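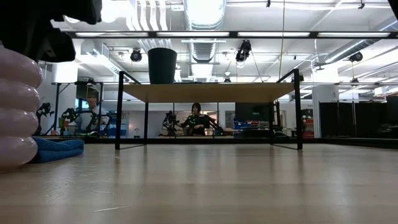
4.2 Tasks and data collection

We evaluate on a two-arm shelf task that we call Vuorinen. The policy has to place cups and mugs side by side on the board of a small tabletop shelf. Object positions are varied by hand between trials. Five operators recorded the demonstrations by teleoperation, and a trial was dropped from training if an object fell or the shelf moved.

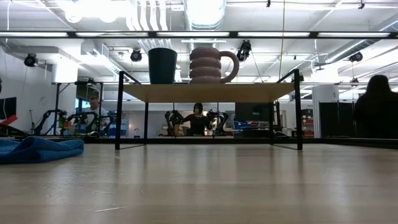
Each method was given 61 demonstrations and the same training budget. The baseline, Erex, uses only the fixed camera. Our method, Milis, adds the wrist views and learns a weight for each view at every step. We ran 44 test trials per method, with start positions drawn from a list fixed before training.

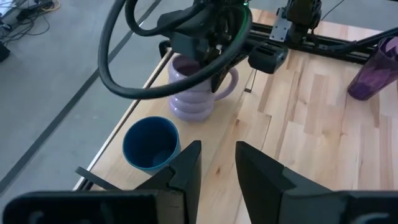
Figure 5. Wrist camera view during data collection.

Most of the remaining failures occur when the two arms work close together. The fixed camera gives little depth information near the object, and the wrist camera is often blocked. In Figure 5, the second arm hides part of the mug's rim, while the handle can still be seen, with a gripper part reaching down between it and the body. In such cases the learned weights tend to shift back to the fixed view. Turning off this shift led to 26 failed grasps in the same set of trials, mostly on objects with handles. We did not tune the weights separately for each object.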